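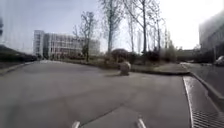 The boulder at the tip of the median on Zaklow Drive, with the curb and a drainage grate at right.

FOR RELEASE May 27, 2018

Office park tenants ask for proof before paying for "finished" street

BLOXHAM – Tenants at the Bloxham office park are asking its owner, Zorkia Land, to show its figures before it bills them for work on Zaklow Drive. Zorkia announced last month that the street is now "a complete, walkable, storm-ready corridor." The Bloxham Tenants Group, which speaks for 61 firms in the park, has read the announcement several times and would like to know what any of those words mean.

"I walk that street every day at lunch, and it's a decent street," said Olga Riquelme, who chairs the group. "The pavement is smooth. The curbs are fine. But 'complete' is a big word to hang on it, and they want us to pay extra for the word."

Zorkia plans to add a street charge to all leases starting in December. Its notice to tenants gives one paragraph to the reasons. The group asked for the full cost breakdown and got a color brochure.

What the notice says about water

Most of the charge, according to the notice, covers drainage. Zorkia hired Dramus Paving to reset the gutters and grates, and says the street can now "handle any storm." No storm size is given. No test report came with the notice, and a written request for one has gone unanswered for 14 days.

The long slatted grate beside the curb is a solid-looking piece of metalwork, and the group has no complaint about how it looks. A grate is only as good as the pipe it feeds, though, and the notice says nothing at all about pipes. Tenants with ground-floor space remember the water that came over the sidewalk last December. They would like to see a drawing.

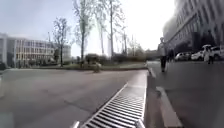
What the notice says about walking

Zorkia says foot traffic on Zaklow Drive has gone up 81 percent. The notice doesn't say from what number, over what period, or who did the counting. "If it was three people and now it's five or six, fine, tell us that," said Kedir Mekonnen, who runs a print shop in the park. "I see people out there. I saw people out there before."

The notice also promises a "shaded walking experience." Members who use the sidewalk at midday report plenty of glare and have been told that shade will come as the planting matures. The shrubs in the median are nice enough, but they are in the median, and people walk on the sidewalk.

Then there is the boulder. The notice lists a "natural stone traffic feature" among the safety items. The group has asked whether a traffic engineer picked the spot, which is on the road surface just past the end of the island. Zorkia's reply called the stone "iconic."

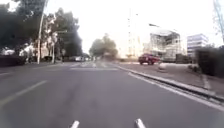
Zaklow Drive looking toward the crosswalk, with scaffolding on the building at right.

Work still going on

The group also questions the timing. A building beside the street is still under construction, and heavy deliveries are hard on new pavement. The notice doesn't say who pays if the road has to be patched again.

Yvonne Furnival, who handles leases for several member firms, has asked Zorkia to hold the charge until the following are in tenants' hands: the Dramus contract, the drainage test results, the foot traffic counts, and a repair plan for the construction period. A petition making the same request has 200 signatures.

Members will meet with Zorkia's property manager, Jamie Bramwell, next month. Tenants who want to add a question to the list should send it to the group in writing.

Media contact: Nour Nseir, Bloxham Tenants Group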